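Plirkthorpe software group: minutes of the planning and perception meeting
13 September 2023. Minutes taken by Dayana Cuautle.

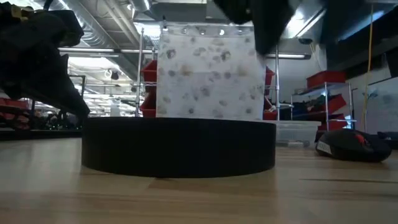 We began with the grasp planner, as we promised ourselves we would after last time, and I am glad to say we stayed on it for nearly the whole first half hour. Ocampo, our planner, still has a hard time with anything wide, low and dark. It handles boxes very nicely and it has become quite dependable on mugs, but when it is given something like the big black round object in the middle of the wooden table, it tends to choose an approach from straight overhead and then fuss over the rim. The group looked at the approach from the left, with the finger slanting down toward the near rim, and agreed this is closer to what a person would do. The question is how to get Ocampo to prefer it without writing a special rule for round things, which we all said we would not do again after the business in July with the bowls.

Two ideas were put forward. The first is to add a cost for the height of the wrist above the rim, so that low, slanting approaches look cheaper to the search. The second is to let the planner sample approach angles more thickly near the edge of the object and more thinly over its center. There was a good, friendly argument about it. The cost term is less work and could be in by the end of the week, but it may spoil the mug results, and we are fond of the mug results. The sampling change is cleaner and touches more of the code. We settled on trying the sampling change on a branch, with the number of samples held at 100 so that the comparison with the current version is a fair one. If planning time goes up by more than we can stand, we will come back to the cost term with no hard feelings.

Depth on dark surfaces

This ran on from the item above, and I have only separated it to make the minutes easier to read. Flevell, the perception package, returns patchy depth on matte black surfaces, and then reflections on the tabletop add points of their own below the true surface. Put together, the object comes out thinner than it should be and seems to float a little. In the last batch of 98 logged scenes, the table plane was fitted too low in 4 of them, and in each case there was a bright patch of glare in the part of the table used for the fit.

We talked for a while about whether to fix this in the filter or in the plane fit. The filter is tempting, but every time we tighten it we lose thin things such as cables and lids, and people downstream are quick to tell us (they are right to). The feeling in the room was that the plane fit should simply ignore pixels above a brightness limit, and that the limit should live in the config file where it can be changed without a rebuild. A few of us would also like Flevell to report how sure it is about the plane, even as a crude single number, so that Ocampo can hold back and ask for another look when the number is poor. That was agreed in principle. What "poor" means was left for next time, and I suspect it will take us most of a meeting.

Clear containers came up briefly. They have their own ticket and we left it there.

Control loop and logging

The Drilico controller has been running on the new message format since the last meeting and the change was quieter than any of us expected. One problem remains. When a plan is cancelled partway through, the controller stops the arm properly but goes on writing the old target to the log, so that on replay it looks as though the arm ignored its instructions. This cost one of our newer colleagues most of an afternoon, and we apologized to him in the meeting. The log entry should carry the state of the plan as well as the target, and old logs should still open.

There was also a request to make the replay tool start faster. At present it loads every camera stream before it shows you anything, even if you only want the joint angles. Loading the streams when they are first asked for was thought sensible and not very difficult. We also agreed to raise the replay buffer to 32 seconds, which should be long enough to hold a full approach and retreat.

Tests and housekeeping

The nightly tests are passing again. The two that kept failing on and off were both waiting on a clock that was not the simulated one. Many thanks to everyone who put up with the red emails. Please do remember to give branches names that the rest of us can understand, as "fix2new" did cause some confusion, and please delete them once they are merged.

Actions

Sampling change in Ocampo, on a branch, with results for mugs and for wide low objects: planning team.
Brightness limit for the plane fit in Flevell, with a config entry: perception team.
Short note proposing a confidence number for the plane: Dayana.
Plan state in the Drilico log entries, keeping old logs readable: controls team.
Replay tool to load camera streams on request, and the longer buffer: tools team.

Items held over: clear containers, the calibration guide, and the choice of a new bug tracker, which we ran out of time for once more.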